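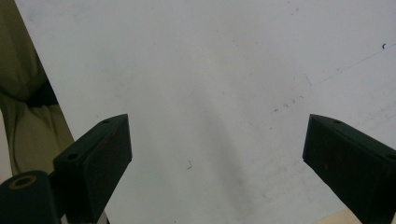

Friday, October 24, 2025
Hand gripper no. 2, finger service and re-zero

Long entry today, sorry in advance to whoever has to read it on the small monitor. I wanted to get everything down while my hands still remember it.

Rungnapa left me a note on Wednesday evening saying that number 2 had started reporting a width of a millimeter and a bit with the fingers fully shut, and that on thin things (she was on the envelopes and the flat Kedier lids) the log showed it closed on nothing when she could feel perfectly well that she had hold of something. She was very kind about it and wondered if it was her grip on the trigger. It wasn't, Rungnapa! I tried it five times myself before coffee and got the same thing, so please stop blaming your thumb.

Started with the log. The unit was at 2,396 cycles since the last service, a good bit past where Ratree likes us to stop and look. My fault as much as anybody's, I had the reminder written on the old whiteboard and then we moved the whiteboard.

Fingers first. The scuffing on the inner faces is brownish and faint on the left one, and the right has some lighter flecks in the finish. I went over both faces with a fingernail and then with the little steel rule on edge, and I can't find a step or a hollow anywhere. So I'm calling it cosmetic. I wiped them down with alcohol on a lint-free cloth and left it at that. Please don't sand these, even gently. Whoever did the faces on number 1 last spring meant well, but it has pinched heel-first ever since and I still have to shim it.

Next, the screws. Everything on the left side was snug. On the right, the lower one took almost a quarter turn before it bit, and I think we have found at least half of our millimeter right there. Took it out, cleaned the thread, one small drop of the blue threadlocker, back in with the short Rander driver set to its lowest click. I know the long driver is nicer to hold, but it is far too easy to lean on and these bodies are printed. The brass bushing at the side mount I checked with a spare screw, in and out by hand, and it runs sweetly all the way down. No wobble that I could feel. I was a little worried about that one after the tumble off the cart, so it was a nice surprise.

After that the slide. I had the cover off and there was a fair amount of fluff in the rail, the gray sort that comes off the Wulholm towels, packed in at the closed end where the carriage stops. That would be the other half of the millimeter, or most of it. Picked it out with tweezers and a dry brush. No oil! The slide is meant to run dry and oil only turns the next lot of fluff into felt. If it squeaks, let it squeak and tell me.

Re-zero, three rounds:

Before cleaning, fully closed, encoder count 391.
After the screw, before the slide, 12 counts lower than that, so 379, and it repeated to one count either way.
After the slide, 378, and I couldn't get it to say anything else however rudely I snapped it shut.

Now, I'll admit I expected the fluff to matter more than the screw, and by the numbers it is very much the other way round. I've gone back through it and I can't see a mistake in the order I did things. My best guess is that the fluff was squashing flat when I closed it hard, and that it only held the carriage off when Rungnapa closed it gently the way one does on an envelope. So the count on a hard close never saw it. Ratree read this over my shoulder and says she buys it, but she would like a soft-close reading added to the sheet from now on, and I agree. I'll draw up the extra column on Monday.

I stored 378 as the new closed value and power cycled the unit twice to be sure it stuck. The open end I left alone, it was where it should be and both fingers swing out evenly. Tried it on a playing card, a Kedier lid, and the corner of the big white sheet, and it read a sensible width on all of them. The sheet itself could do with a wipe, there are specks and a stray line or two on it, but it will keep.

Things I did not get to:

The trigger spring. It feels softer than number 1's to me, but I have been holding number 1 all month and I don't trust my hand on it. Ratree Chareonsuk has the spring scale in her drawer and has offered to measure both.

The cable clip near the handle. The old one is brittle and I'd rather change it before it goes. The Delacroix clips we ordered are a hair too wide, so I need to either file one down or print a sleeve. Leaning toward the sleeve.

Anything Rungnapa Jaidee recorded on number 2 since Monday. The widths in those files will be off by up to 13 counts at the closed end. I don't think they need to be thrown away — the offset looks steady enough to correct on the hard closes — but the envelope ones I'm much less sure of, and I'd like us to look at a few together before anyone decides. I've put a note in the folder so they don't get swept up by accident.

Unit is back on its hook with a green tag. The spare screws are in the lidded tin and the tweezers are back in my top drawer, where I would love to find them next time.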